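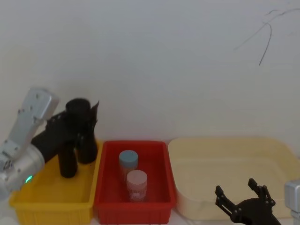
Skillar publishes children's books in two languages at once, with both texts on the same page. The press works out of two rooms above a shop in Prurnthorpe and has 16 titles in print. Its new one, a collection of folk tales in English and Welsh for readers of seven and up, comes out in August. I spoke to the founder by phone.

She was a primary school teacher before she made books, and she started with a problem from her own classroom. Several children spoke one language at home and another at school, and the books she could find for them were mostly word lists with a drawing beside each word.

"They were fine for a toddler," she says. "But I had eight-year-olds who wanted a story with a fight in it, and what I had to offer them was the Polish for teapot."

The first Skillar book was a retelling of a fox story in English and Polish. She paid for it herself and sold 172 copies in the first year, nearly all of them at school fairs. The second did a little better. It was the fourth, a story about a girl who keeps getting on the wrong bus, that brought in orders from libraries.

The new collection is the longest so far, at 152 pages. I asked whether that was too much for a child of seven.

"Not if you read one tale a night. I don't expect anyone to go through it from front to back. Some of the tales are only three pages, and one is long enough that we split it in the middle, at a place where you'd want to stop anyway."

The English and Welsh were written side by side by two writers who sent pages back and forth. Neither text is a straight translation of the other. Where a joke works only in Welsh, the English has a different joke. She says a few parents have complained about this in earlier books, as they wanted to check one line against the next.

"I understand it. They're learning too. But a child can tell when a sentence has been carried over word by word, and they stop listening."

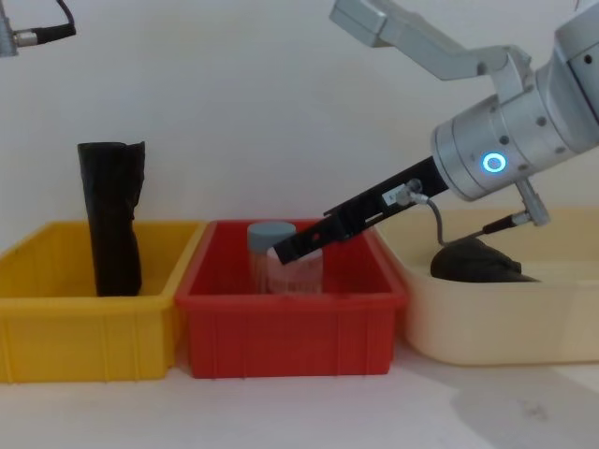

Each tale ends with a page of games, and these took longer to get right than the stories. The early versions needed a board, dice and counters, and the families who tried them gave up. Now most of the games use paper slips and whatever is in the house. For the sorting game, the child puts Welsh words in one container and English words in the other, and a pair of plastic bins in different colours does the job well, say one yellow and one red. The slips can be kept in a clear jar with a screw-on lid between turns. "We tested it with envelopes first," she says. "They tore."

Aduteck printed the book, and Lennox will handle orders from shops. Schools can still buy from Skillar direct, and she packs those parcels herself.

She has no plans for an app, though she is asked for one often. An audio version is being recorded, with one reader for each language, and the next book after this is in English and Portuguese. "It's about a goat," she says. "I can't tell you much more, the ending keeps changing."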